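买机械臂之前先算清楚的几笔账

采访与整理:Maarten Dierckx
2020年10月14日

Griet Bakker 给我倒了一杯咖啡,然后打开她的表格。她在 Landbridge 负责设备采购,这个表格从八月开始做,现在已经改了很多次。中文不是我的母语,她也不是,所以我们谈话的时候都说得比较慢。我把她的话尽量按原来的意思写下来。

“很多人来问我,一台机械臂多少钱,”她说,“这个问题我可以回答,可是回答了也没有用处。手臂只是预算里的一行。下面还有支架、导轨、线槽、夹爪、备用的线,还有人的时间。”

她的部门计划买双臂的工作站,用来拿小的零件。报价来自两家供应商,Sterkon 和 Maihi。Sterkon 的价格比较高,但是交货早。Maihi 便宜一些,配件却要分开订。Bakker 女士还没有决定。她说,她先要看两只手臂在同一个物体上配合得怎么样,然后才谈价格。 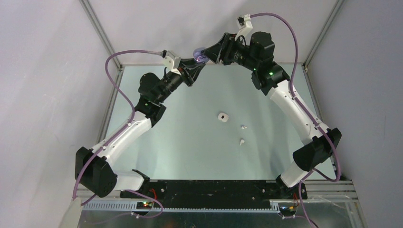

备件的钱应该放在哪一年的预算里?

“放在第一年,和设备一起批准。如果等到坏了再申请,我们这里的手续要走很久,机器就停在那里。我给每个工作站留 2,000 欧元,只用来买夹爪的手指、电缆和小电路板。用不完的,可以转到下一年。”

这个数字是怎么来的,我也问了。她说是和技术员 Aatos Saarinen 一起算的。Saarinen 先生把以前的维修单都拿出来,一张一张地看。最贵的不是电机,最常换的是线。手臂每天弯来弯去,线也跟着弯。所以他要求供应商在报价里写明,沿着手臂走的每一根线和管子能不能单独更换,换一根需要多长时间。

“Maihi 第一次没有写,”Bakker 女士说,“我们把报价退回去了。第二次他们写得很清楚,我觉得这是好的态度。”

关于保修,两家的条件也不一样。Sterkon 给24个月,Maihi 给的短一点,但是可以付钱延长。她把延长的费用加到 Maihi 的总价里面,差别就变小了。她建议别的采购员也这样做,不要只比较第一页上的数字。

交货时间是另外一个麻烦。Maihi 说要等9个星期,而安装的房间在这以前就要准备好。供电、网络、地面的承重,这些由 Tuva Haugen 负责。她后来也加入了我们的谈话,站着说了几句。

“台面的尺寸请早一点告诉我,”Haugen 女士说,“去年我们先买了桌子,后来手臂装上去,前面的位置不够。又做了一张,这个钱没有人计划过。”

现在他们要求手臂固定在台面的前边,三面有围板,线从前面的下方走。这样写进招标文件以后,两家的报价才真正可以比较。

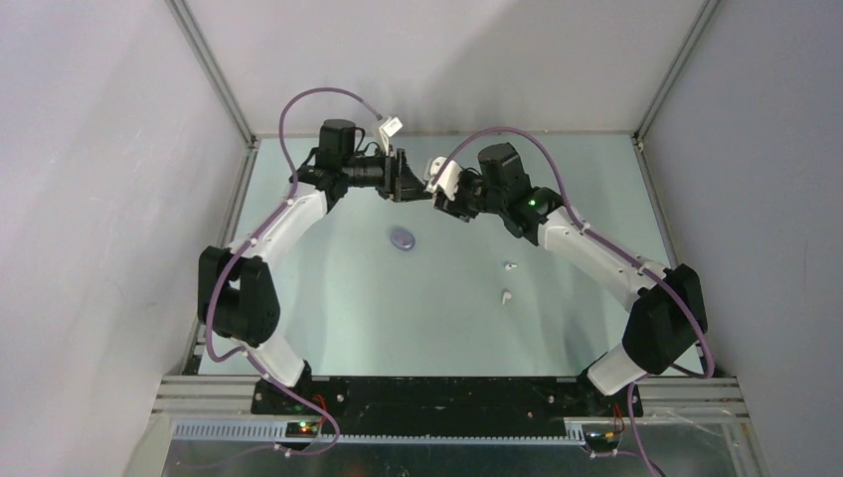 两只手臂在台面上方工作,紫色软管沿着白色连杆走。

我最后问到软件。Bakker 女士想了一会儿。她说他们打算继续用 Rukcombe 的许可证,可是这个许可证按工作站收费,不是按公司收费。第一台的时候看不出来,买到第二台就看得出来了。她的上级 Amos Lindgren 希望今年先批一台,明年再看。她自己想一次订两台,运费和培训只付一次。

“我已经把两种方案都写好了,”她说,“他下个星期会看。培训那一行我还要改,供应商写的是两天,Saarinen 说两天学不完,他要四天。”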